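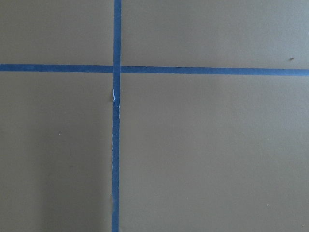
Blue painter's tape on a matte surface

Home | Products | Support | Contact

Skosier Remote Hub: Frequently Asked Questions
Apr 1, 2019 - Parthorpe Customer Support

What is the Skosier Remote Hub?

The Skosier Remote Hub is a small receiver that allows televisions, heaters, fans and other appliances with an infrared remote to be operated from a telephone or tablet. It connects to the home wireless network and is set up through the free Skosier app.

Which appliances are supported?

The current code library covers 3,804 remote controls. Customers whose remote is not listed may use the Learn function in the app, which records the signal of each button in turn. Appliances that use radio or Bluetooth remotes are not supported at present.

Does the Hub work without an internet connection?

In part. Saved remotes continue to work while the telephone and the Hub are on the same home network. Timers, voice commands and control from outside the home require a connection to our servers in Prutenham.

Where should the Hub be placed?

The Hub should have a clear line of sight to each appliance and should be no more than 10 metres from the furthest one. Glass cabinet doors are usually acceptable, but tinted glass may weaken the signal. Please keep the unit out of direct sunlight.

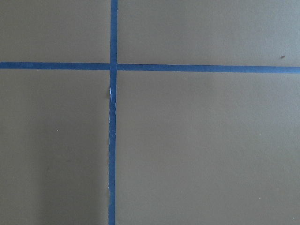
Version two of the app includes a placement test, found under Settings, which reports the signal received at a chosen spot. We recommend testing several positions before fixing the supplied bracket. Each position can be marked with two crossed strips of blue painter's tape, as shown, with the Hub centred over the point where they meet. The tape should be removed before the adhesive pad is applied.

How do I move my settings to a new telephone?

Sign in to the app on the new telephone with the same account. Remotes, rooms and timers are restored automatically. Learned buttons are restored only if backup was switched on before the old telephone was reset.

Can more than one person use the same Hub?

Yes. The account holder may invite other members of the household from the Sharing menu. Invited members can operate appliances but cannot delete remotes or update the firmware - these functions remain with the account holder.
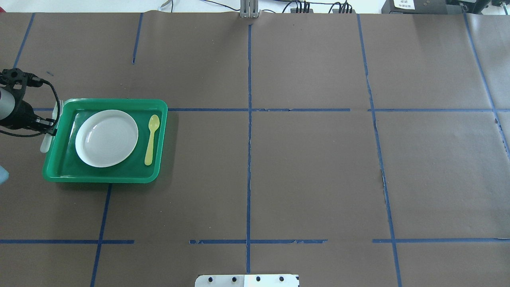
Green tray with white plate and yellow spoon

What information does Parthorpe collect?

We store the account email address, the list of saved remotes and a record of errors reported by the Hub. Error records are deleted after 29 days. The Hub has no microphone. Voice commands are handled by the customer's own telephone or speaker, under the terms of that service.

When will the first-generation Hub cease to be supported?

Security updates for the first-generation Hub will end in November. The unit will continue to operate saved remotes on the home network, but new codes will not be added.

How do I arrange a repair or replacement?

Warranty service is provided by our authorised agent, Kyriakidis. Please have the serial number and proof of purchase ready when making a request. The serial number is printed on the base of the unit and also appears in the app under About This Hub.

Last updated: firmware and warranty sections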